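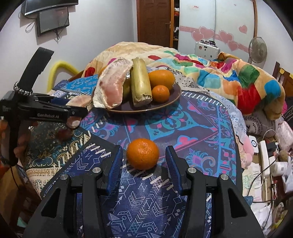
Subject: Re: Predulix hire kit, is it worth the money for a small group?
List: Wukus discussion list

Dear all,

I have promised in May to write when our hire period is finished, and now it is finished and the box is packed. I answer to the questions in the earlier mail, which I leave under my text, and I add some remarks of my own. English is my third language, so please ask if a sentence is not clear.

First, what we have bought. Predulix does not sell the kit, they lend it. You pay for 28 days, and for this you receive a hard box with a pair of hand-held grippers, each with its own camera, the chargers, the cables, a printed guide, and an account at Pimero, where the recordings are uploaded and checked. The checking is included in the price. You do not need to have a robot for any of this, and our project (Abubakar, for those who do not know it) has no robot at the moment. Our partner has one, and our duty was only to deliver recordings of two-handed work with household things.

We worked at home, in a normal bedroom, with the things on the bed or on a plate. I wanted a real home with its real disorder, because a clean laboratory table we can have from anybody. The tasks were very simple. Pick up a fruit from the cloth and put it on the plate. Take a fruit from the plate with one gripper while the other gripper keeps its neighbour in place. Move a small thing from the left side to the right side. The guide proposes a list of such tasks and you can write your own ones, but every new task must be accepted by Pimero before you may upload for it. In our case this acceptance came on the next morning, except one time when we waited for three days.

About the weight and the comfort. The first hour is pleasant and the second hour is not. The hand holds the grip firmly and the thumb becomes tired before the arm does. We changed persons after each forty minutes and later after each half hour, and the recordings became better with the shorter turns. If you are alone in your project I would think twice about this hire, since the days run also when your hand is resting.

The opening of the fingers is generous. A big orange goes between them and there is still some place left, but you must come from a good angle, otherwise you push the fruit away on the plate before you have it. The blue pads are soft enough that we did not damage the peel of anything. With mandarins we had nearly no failures after the first days. A banana is more difficult than it seems, for it turns in the grip when you take it too far from the middle.

Small objects are another chapter. 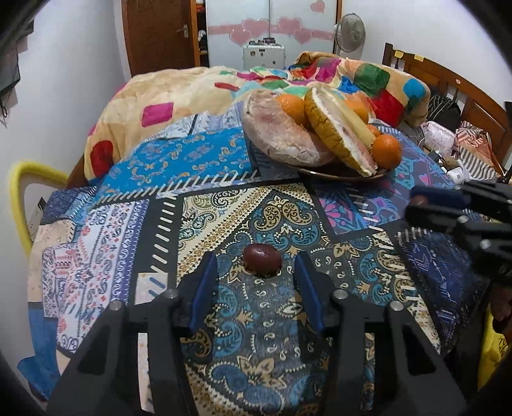 With anything of the size of a date you have to lower the fingers almost flat to the cloth, and the cloth comes with the object. We lost much time here. The guide says only "approach from above", and this works well for a ball or a cup, but a small smooth thing on a soft mattress sinks a little and then slides out to the front. After many trials we found that it is better to close the fingers slowly until both pads touch, wait one moment, and only then lift. I wrote this to Predulix and they answered politely that they will consider it for the next printing of the guide. Please do not wait for the next printing, do it from the first day.

The patterned bedding was a worry of mine before we began. I feared that the tracking of the movement would suffer. It was the opposite. Pimero gives each recording a mark for the tracking, and our best marks came from the bed with its many colours. Our worst marks came from one afternoon when we went to the corridor, where the walls are plain and the light is poor. Perhaps other members have seen different results, I can speak only for our rooms.

Now the numbers, as these were asked. We uploaded 1,510 recordings in the whole period and 1,091 of them were accepted. I have divided the refused ones by the reason which Pimero writes beside them. The largest group is "second gripper out of view at start", and this was our own fault, because we had read the guide too quickly. Both grippers must be visible to each other in the first moment, if the task is a two-handed one. When we had understood this, the refusals of this kind stopped almost fully. The next group is "hand too fast", and then comes "object not released", where the person has switched off the recording before the fingers were open again. There is also a reason called "other", and I do not like it. One cannot learn from "other". I wrote four times to ask for details and received details two times.

The refused recordings are not paid back and are not counted in any way, but you can download them, and our partner has found some of them useful all the same. Ask for the download before the account closes. It closes at midnight on the last day of the hire, and the button for the download is hidden in the menu with the invoices.

The batteries. The paper says a full working morning. With us it was less, and by eleven o'clock one of the pair was always empty while the other had still a good part. As you need both for the two-handed tasks, you stop when the weaker one stops. Predulix offered to exchange it, but we would have lost several days by the post, so we charged during the tea and during the lunch and lived with it. I recommend to ask for a spare set when you order. It was not offered to us and I learned later that it exists.

The upload was slow from our connection and we left it to run in the night. In the morning the marks were there. This rhythm I found good, since you see your mistakes of yesterday before you start, and I would advise to keep one quiet half hour for reading the marks together. We did not do it in the first week and we repeated the same mistakes for many recordings.

About the support, I have a mixed opinion. The answers are friendly and come quickly when the question is about the money or the delivery. When the question is technical, it is passed from Predulix to Pimero and back, and each one believes that the other one has replied. In the end I wrote always to both addresses in the same mail and this helped.

Would I hire again? For a period of this length and for fruit, cups, boxes and similar things, yes. For very small objects I would first like to try narrower fingertips, and Predulix has told me that they have none to lend. For a group with only two persons I would ask for a longer period with a lower price per day, and I have heard that they are open to talk about it, although the website does not say so.

One more practical thing. Put the cables on one side of the room, and decide on the first day which side. We moved them every day and we were searching for the same adapter every day.

I can send our task list, with the wording that Pimero accepted, to any member who writes to me directly. It is a plain text file and it would save you perhaps some waiting. I prefer not to put it on the open archive, because part of it belongs to the partner of Abubakar.

With kind regards from a member of the Abubakar project
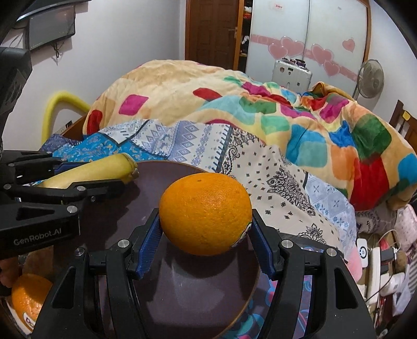

On the Wukus list, a member wrote:

Hello everyone,

We are thinking about the Predulix hire kit for the autumn and I can't find an independent opinion anywhere. The brochure is very nice but it's a brochure. Has anyone here used it for a whole hire period, in a home and not in a lab?

What I'd like to know, in no special order:

How many of your recordings got through the Pimero check, and do they tell you why the others didn't? We had a bad time with a different service which simply sent back a percentage.

Can one person manage both grippers for a few hours a day, or do you need to take turns? We're a small group and two of us have other duties in the afternoon.

Does busy bedding or a messy room upset the tracking? Our flat is what it is and I'm not going to repaint it.

How do the batteries behave?

And the last one, is there anything you would have asked for at the time of ordering if you had known? The order form is short and I have the feeling that some extras are only given to those who ask.

We would need to decide before the end of the month. Replies to the list please, as I know of at least one other group who is waiting for the same answers.

Many thanks in advance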